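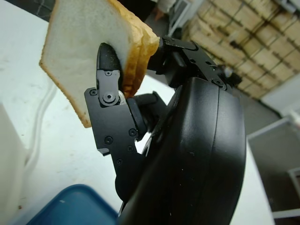 Conum finger service kit: does it earn its place in the drawer?

I was ready to dislike this one. Conum sells a maintenance kit for two-finger grippers: two replacement pads, a bag of socket screws, four pivot bushings, a hex driver with a preset torque, a tube of grease and a folded card of instructions. It costs $285. Almost everything in it can be had loose from Lerkitz for less than half of that, if you know the sizes. So the question is whether the rest of the money buys anything.

Our cell at Soltdale handles sliced white bread. Bread is a rotten material to grip. Squeeze a little too much and the crumb stays dented, squeeze too little and the slice swings around the pinch point and goes down crooked. A worn pivot makes both faults worse, and you can spend a long afternoon fiddling with force settings when the trouble is a screw that has backed out a quarter turn. I have spent that afternoon more than once.

What we had before

Our old routine was a hex key from the general toolbox and somebody's feel for tight. The log says we had 2417 cycles between the last two teardowns, and at the second one the lower pivot screw turned under finger pressure. I don't blame the gripper. I blame us, and the lack of any number on the job sheet.

The driver

This is the good part. It clicks at the right point and it fits into the gap beside the pivot without taking the link plate off. The handle is short, so big hands will complain. Mine did. I checked it against our bench gauge at the start and again after 300 clicks and saw no drift I could measure. If Conum sold the driver alone I would buy a second one and skip the box.

The pads

Not impressed. Conum claims they are "matched for delicate foods," and no hardness figure is printed anywhere on the bag or the card. I ran 100 picks with the old pads and 100 with the new ones at the same force setting, same loaf brand, both in the morning. The new pads slipped less. They also left a slightly deeper mark in the crumb, so I backed the force off one step and ended up with slips about where the old pads had them. Call it a draw. Anyone expecting new pads to cure a crooked placement should look at the wrist alignment first.

They are also a pain to seat. The card shows the pad going on straight, but you have to roll it on from one side or it traps air under the tip. Trapped air feels fine to the thumb and then the slice creeps.

Bushings and grease

The bushings fit. Three went in by hand and one needed a light push in the vise. The grease is labeled food safe, with a lot number, and that kept our paperwork short. There is far too much of it in the tube for the number of joints, and people will use it all if you let them. Wipe the link plates afterward. Crumbs plus grease makes a paste that works its way into the pivots, and then you're buying another kit, which I suppose suits Conum.

The card

Poor. It gives a tightening order for the finger screws and none for the bracket. It never tells you to re-zero the gripper after changing pads, and you must, or the closing width will be off by whatever the old pads had worn down. Ellwood, who supplied our gripper, has a much better procedure on its support page. I printed that and threw out the card.

How long it took

The first finger took me most of an hour. The second went faster, because I had quit reading the card by then. Leave the force setting alone until the re-zero is done and you have run a few slices you don't mind losing.

Worth it?

For one gripper, no. Get a decent preset driver, order the bushings from Lerkitz and follow the Ellwood sheet. For a line with several of the same gripper, one kit for the driver makes sense and loose parts after that. I'd want a hardness number on those pads before paying for them again.

Three stars out of five, and two of those are for the driver.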